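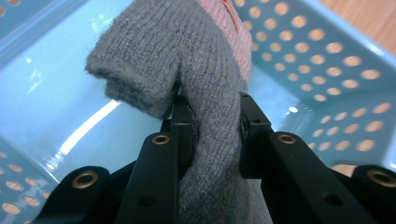 Odd Socks and Other Small Defeats: speaker notes

Evening talk, Avach Community Hall, Monday, 7.30. Fifty minutes if I behave myself, then tea.

Opening
Thank Fouad Yammine for asking me back, and for the loan of the good microphone. Say hello to the back row (they'll be the knitters, they always sit there!). Ask for a show of hands: who has a bag of single socks at home? Wait for the laughter to settle. Admit to mine, which lives on top of the wardrobe and had 60 in it when I finally tipped it out on the bed in September.

Where they go
Tell the pillowcase story. Keep it short this time, Mizanur timed me at Gemby and I went on far too long. The point is that most of mine were in the house all along, tucked inside duvet covers or down behind the radiator, and one was in the sleeve of a dressing gown I'd been wearing every morning.

Pairing
Grey ones first, as they cause the most grief. A plain grey ribbed sock looks like every other grey ribbed sock until you get it to the window. Go by the feel and the width of the ribs, and look at how fluffy the surface has gone. Two socks that have been worn and washed together will usually have bobbled to much the same degree, so if one is smooth and the other is all fuzz, they're probably strangers. Pink and other bright colours you can leave till last, they more or less find each other.
PAUSE here. Someone will want to tell me about safety pins. Let them.

Folding
Demonstrate on the table, slowly. Lay one on top of the other, toes together, fold in half and then once more. I was brought up to roll them in a ball and turn the cuff over, and my mother would be horrified, but it does stretch the tops of soft knits, and I've come round to folding in my old age.

Washing
Inside out, cool wash, no tumble drier for anything woolly. Hang by the toe. If asked about bobbles: a fabric comb, a light hand, and something nice on the radio.

Finish
Swap table by the door. Remind everyone to take home no more than they brought. Next talk is Mizanur Kumarasinghe on mending gloves.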